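4.2 Silence and spoken prayer in the Thursday groups

Diaries first, then interviews. The parish at Arnum runs eight home prayer groups, all lay led, and 32 members agreed to keep a prayer diary from the start of August. Entries were short. Some a line, some just a psalm number and a word next to it. We coded 2587 entries by hand, two readers, differences talked through until settled.

What stood out early was how often people wrote about not praying. Missed mornings, a rosary dropped halfway, falling asleep during the Examen. Keogh's earlier work at Clirberg treated such entries as gaps in the data. We kept them in. A member who writes "nothing today, sorry Lord" is still adressing someone, and we count that as prayer.
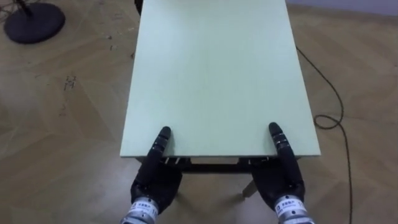
Set prayers and own words were mixed more freely than we had expected. Older members tended to open with the Our Father or a morning offering and then drift - one diary goes from the Magnificat to a sister's hip operation inside a single sentence. Younger members did it the other way round, starting with the worry and closing on something learnt in childhood. Neither group saw a conflict. Siobhán Gallagher, who leads the Pandport Road group, put it to us like this: "The old words are for when I've run out of mine."

Silence was harder. The groups are asked to keep ten minutes of it after the Gospel reading. Most do less. In interviews the silence was called restful, awkward, too long, the best part of the week, and (twice) a waste of a good cup of tea. Members who favoured it in their diaries were not always the ones who favoured it aloud.

Figure 2. The long table, pale green top.
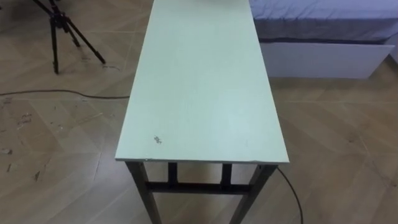

On petition, the pattern is plainer. Requests for other people far outnumber requests for oneself, in every group. Thanksgiving comes late in the entry when it comes at all. Mac Carthaigh argues that gratitude in lay prayer is mostly seasonal, tied to feast days and harvest. Our diaries don't bear that out - thanks turn up on dull weekdays, for buses, for a neighbour's visit, for test results. Small things mostly.

Limits. Diaries are written knowing someone will read them, and two members told us they tidied theirs up before handing them in. No comparison parish. Lent not covered, which matters for the fasting entires discussed in 4.3.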